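Drinda playgroup list
Re: second-hand climbing frame for the Clalholm site

From: Leanne Whitlock
To: the list

Qistina Pelupessy wrote:
> Hi all, I've found a climbing frame that would suit us. It's the
> Lightfoot with the slide and the rope ladder, one previous owner, and
> the seller wants 746 for it. New they are 1006, so that's a good
> saving. The listing says it is safe for ages 3 and up, it "never
> rusts" and one adult can put it together in an afternoon. I'd like to
> say yes before somebody else does. Any objections?

Several, I'm afraid, though I'd like a climbing frame as much as anyone.

First, the price. 1006 is what the Lightfoot costs with the swing arm, and the one you've found hasn't got a swing arm. I looked up the plain version and it's a good deal less than that, so the saving is smaller than the seller makes out. I'd want to know how old it is too. "One previous owner" could mean last summer or it could mean ten years in a wet garden in Horby.

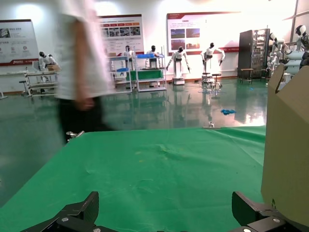
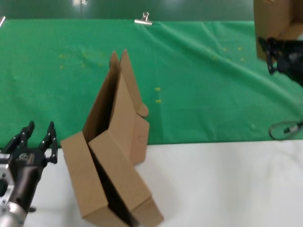 Page last changed: September, by the list archive

Second, "never rusts". The tubes may well be coated, but the bolts are plain steel on every one of these I've come across, and it's the bolts I worry about. Ask for a close photo of the joints where the slide meets the platform. If the seller won't send one, that tells us something.

Third, the age. "3 and up" on a listing is whatever the seller typed. What does the label on the frame say? And is it meant for a family garden or for group use? Those are different things, and we have 19 children on the register, a fair few of whom would be up that ladder together whatever we told them. I doubt our insurance would cover a garden frame, but I haven't rung them and I'd rather you did, as your name is on the policy.

As for one adult in an afternoon - no. My brother-in-law and I did a smaller one and it took us a weekend, with a spare washer at the end that I still think about.

I'm not saying don't buy it. I'm saying go and look at it, shake it hard, and count the fixings against the instructions before any money changes hands. Does it come with the instructions? The listing doesn't mention them, or the ground anchors.

If you want company I can drive over any morning after half nine. I've got a tape measure and a decent torch.

Leanne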